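October, late evening

Back from the lab in Kisgate and my feet hurt. I want to write this before I sleep, because tomorrow I must make the report for Motham and I will already remember it more politely.

The morning was good. The burger task ran without trouble, bun, patty, tomato, and I began to think we could show it in Ornport as it is. Then after lunch the right finger started to close late. First it was only a small delay. The left one moved, the right one waited, and then it came with a jump. I wrote it in the log and I continued, and this was my mistake of the day.

On run 48 the arm went down to take a patty and it did not stop at the height I had set. It pushed on the rim of the container and kept pushing. I heard the plastic make a noise. I hit the red button, but my hand was on the keyboard and not near the button, so I lost 2 seconds. That is a long time when a machine is pressing on something.

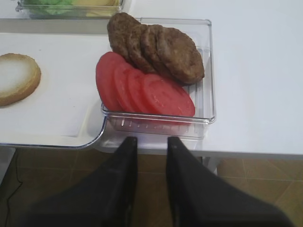
Wrist camera, gripper at the front of the tray with patties and tomato.

The container did not break. The force limit should have stopped the arm much earlier. I looked in the settings and found it at 50, the value we use for the empty test with no food on the table. Somebody loaded the old file after the Sengar update, and I am almost sure that this somebody was me. The late finger is a different fault, I think. I took off the cover and one screw in the drive was loose enough to turn with my nail.

So, two faults in one afternoon, and they hid each other very well. I tightened the screw, put the correct limit back and ran the arm slowly with nothing to pick up. It looked fine, but I do not trust it yet. I left a note on the controller - do not start before I come.

What bothers me is my hand. If it had been fingers on that rim and no plastic, 2 seconds is too much. From tomorrow the button stands beside the keyboard, with tape under it so it stays there.

I ate bread and soup for dinner. I could not look at a tomato. Must buy new screws, the short ones, and call Motham before ten.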